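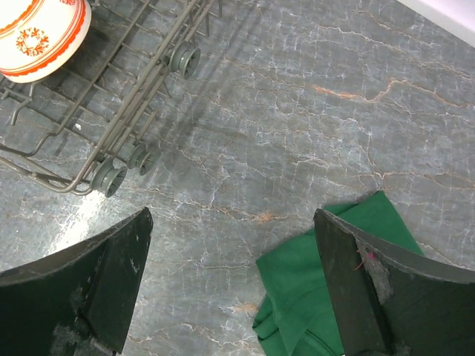 Recording by hand is slower to learn than a joystick, according to Raelene Mahuika, but the motions that come out of it need far less cleanup.

Penditz, Aug 21, 2019 – Gudomora has released version 2 of Grudach, its software for teaching robot arms by demonstration. An operator guides the gripper through a task directly or by remote control, and wrist camera images are stored with joint positions at 50 samples per second. The release includes 574 recorded kitchen demonstrations, covering work with dishes, racks and cloths.

Grudach 2 runs on existing controllers. Licensed users can download it now. Press contact: Tiago Teixeira, Gudomora.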